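Reporting a burglary when the police have already closed it - can I get it reopened?
Bavcombe Community Help > Crime and policing > After a crime
3 replies

poduval_lane
Posted in January

Our unit on the Gredex estate was broken into overnight and I would like to know what I can reasonably expect from the police, as I have never had to deal with this before.

The facts are these. Someone forced the side door between closing up at 6 and the cleaner arriving the next morning. They took two laptops, a cordless drill set and the petty cash tin, which had 400 pounds in it. The door frame is split and the lock is ruined. I reported it online the same morning and got a crime reference ending 503. An officer rang that afternoon, asked a few things, and said someone might come out to look for fingerprints. No one came. Two days later I had an email saying the case had been closed as there were no lines of enquiry, with a link to Victim Support.

The trouble is that the unit opposite has a camera which covers our side door, and I told the officer so on the phone. I went over and asked the owner myself and he said the police had not been in touch. He also said his system records over itself after 20 days, so there is a limit on how long this can drag on. 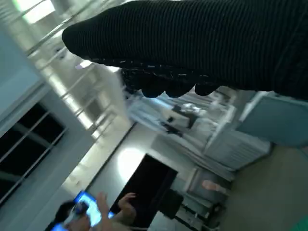

I have left the door as it was apart from a board screwed over the hole, but I can't leave it like that much longer. The landlord wants it repaired and so does the insurer.

So what I want to know is whether a closed case can be opened again, who I should be asking, and whether I am allowed to get hold of the footage myself. I also found a glove on the ground outside by the bins which isn't ours. I put it in a carrier bag. I don't know if that was right or wrong.

Any advice welcome. I am not after a row with anyone, I would just like the camera looked at.

drarport_resident
Replied the same evening

Waste of time. We had our shed done in Drarport and got the same email, nearly word for word. They give you a number for the insurance and that is the end of it. Put a better lock on and get your own camera.

Old Desk Sergeant
Replied the next day

I spent a good many years in a police station, some of them on the front desk, and have been retired for a while, so check anything below that might have changed.

Yes, a closed case can be reopened. "Closed" or "filed" usually means that no one is working on it at the moment. It doesn't mean it has been wiped. If new information comes in, the case can be looked at again, and footage of the door is exactly the sort of thing that should count. What has probably happened is that the camera was mentioned on the phone and either never got typed into the report, or was typed in and missed by whoever reviewed it.

I would do it in this order.

First, speak to the owner opposite today and ask him to save the hours you are interested in. Give him exact times, from when you locked up to when the cleaner came in. Most systems let you export a clip to a memory stick. Ask him to keep the original on the machine as well if he can, and to write down whether the clock on the system is right. Clocks on these things are often an hour out, and it causes no end of bother later on.

He can save it without handing it to you. He may not want to give you a copy, as it will show other people going past, and there are data protection rules he has to think about. It is up to him whether he shares it, and I wouldn't press him. He can give it to the police with no difficulty. Many forces will send him a link so he can upload it, and then no officer has to visit.

Second, ring 101 or use the online form to add to an existing report. Quote your reference number. Keep it short. Say that there is CCTV covering the point of entry, give the name of the business holding it and a phone number, and give the date it will be recorded over. Put that date in the first line. Ask for the case to be reviewed by a supervisor, and ask for the name or collar number of whoever you speak to.

Third, the glove. Next time leave it where it is and ring, but what's done is done. Take it out of the plastic if it is at all damp, because damp things go mouldy in plastic, and put it in a clean paper bag or envelope. Handle it as little as you can. Write on the outside where you found it, when, and who has touched it. Then tell them about it in the same call.

On the door, photograph it properly before the joiner starts, close up and from further back, with a ruler next to any tool marks. After that get it mended. You have waited long enough, and I never knew anyone criticised for securing their own building.

If you hear nothing within a week or so, make a written complaint through the force website. You can also ask for a review under the Victims' Code, but be aware that the formal right to review mainly applies where a suspect had been identified, and that isn't your position. The complaint route is more use to you. Your neighbourhood team is worth an email too. They can't always investigate but they will want to know if units on that estate are being tried, and if there have been others it may get linked up.

I can't promise you it will lead anywhere. A lot of night footage shows a hood and not much else. It should still be looked at.

mapletop
Replied two days later

Agree with the long reply above. Only thing I would add is check the laptops. If you have the serial numbers on the invoices, send those in as well and put them on one of the property registers, as second-hand shops are supposed to check. Ours turned up that way, though it was months afterwards and the screen was cracked.

Also change any passwords that were saved on them. We forgot the one for the supplier account.

poduval_lane
Replied later that week

Thank you, that is very helpful. The owner opposite has saved the whole night on to a stick and says his clock is four minutes fast. I rang 101 and waited a long time but got through in the end, and they have added a note and said it will go to a supervisor. The glove is in an envelope. Joiner is coming tomorrow morning. I will post again if I hear anything.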